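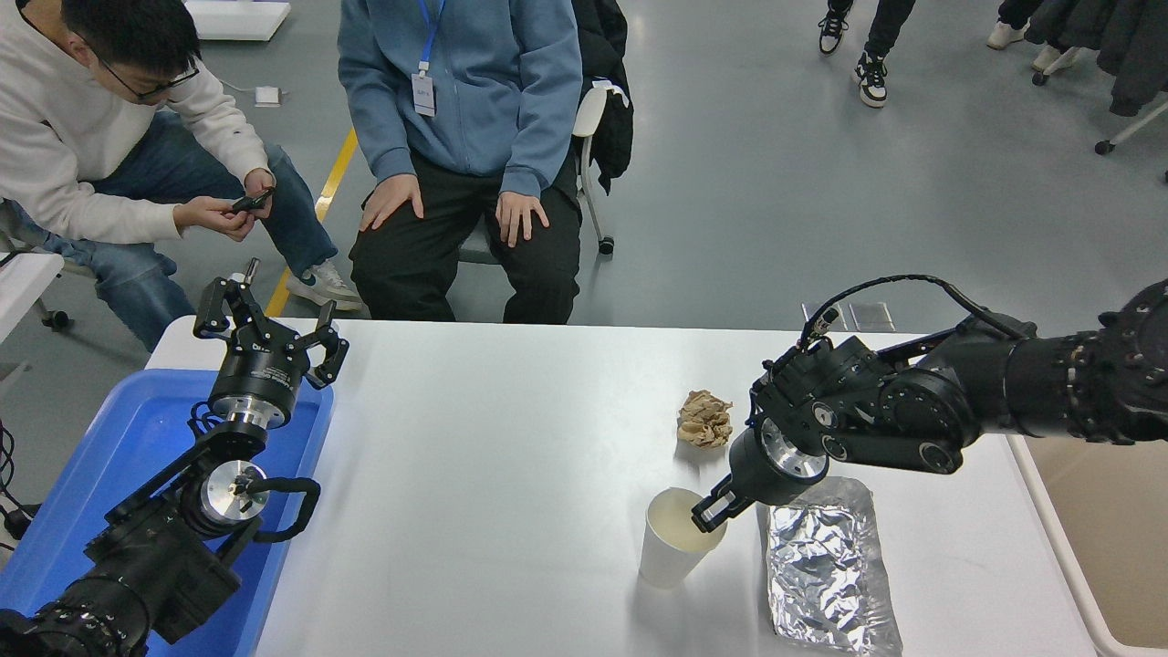 Public signature total on the Avthorpe e-petitions page stops at 300 and does not increase. The affected petition asks the town council to end the use of disposables at its public meetings, and its item list covers the white paper cup and the rumpled sheet of aluminum foil, along with plastic cutlery and single-serve milk. The text of the petition is not in question. The clerk's back office shows 769 verified signatures for the same petition, and that is the number the standing orders require the council to act on.

Print this page | E-mail this page
Filed under: Council Services > Petitions and Consultations > Known Issues

Opened: 30/05/2019
Reported by: Stamatia Vasilakis, Democratic Services
Assigned to: Dagim Demissie
Component: Clondum petitions module, public display
Severity: High (agenda deadline)
Status: Resolved, follow-up open

Report

Petition page loads without error. Signing works. The signer receives the confirmation e-mail, follows the link and sees the thank-you page. Total does not change. Two residents have signed a second time on the assumption that the first attempt failed, and both second attempts were correctly rejected as duplicates. The lead petitioner has asked in writing whether signatures are being discarded. The reply needs to go out before the agenda is published.

Steps to reproduce

1. Open any petition with a back office total above 300.
2. Compare the public total with the back office total.
3. Sign with a test address inside the ward boundary and confirm.
4. Reload the public page with the browser cache cleared.

Expected: public total rises by one.
Actual: public total stays at 300. Back office total rises by one.

Log

Entry 1 (Demissie). Reproduced on the live site and on staging. Not a browser problem. Cleared the page cache on the web server, no change. Test signatures removed afterward and the removal recorded in the audit table.

Entry 2 (Demissie). Ruled out the address check. Signatures that fail the ward boundary test are held in a separate queue and never reach either total. The queue for this petition is short and looks normal.

Entry 3 (Demissie). Petitions below 300 show the correct total. The public page does not ask the database for a count. It requests the list of signatures and counts the rows it gets back. The list request has a row limit, set in the December update to speed up the names page. The limit is 300 – same value as the stuck total.

Entry 4 (Maj-Britt Boström, Karagiannis support). Confirmed. The limit was meant for the names page only. It was placed in a shared setting, so the total picks it up as well. No signatures are lost. Suggested workaround is to raise the limit, but this slows the names page for every petition.

Entry 5 (Demissie). Workaround declined. Asked for the total to be taken from the count field that the back office already uses.

Entry 6 (Boström). Patch supplied for staging. Changes one template and one query. No database change and no downtime.

Entry 7 (Demissie). Patch applied to staging, then live. Public total and back office total now match on all open petitions. Closed petitions also corrected, as they use the same template.

Entry 8 (Vasilakis). Checked against the signature export. Letter to the lead petitioner sent. Petition placed on the agenda for full council under the debate rule.

Cause

Row limit intended for one page applied to a shared request.

Outstanding

The names page still shows only the first 300 names and has no link to a second page. Separate ticket to be raised with Karagiannis. Until then the full list can be inspected at the clerk's counter.

Comments (3)

Kosmas Fragkou
We run the same module at Vevstead and had the same thing with a parking petition. Ours was put down to caching and closed. Can the patch be shared or do we need to request it ourselves?

Dagim Demissie
Request it from Karagiannis and quote the December update. Check your closed petitions too – the old totals will be wrong if any went over the limit.

Myrto Zervas
I signed this one and the number never moved, so thank you for looking into it. Will the minutes show the corrected total?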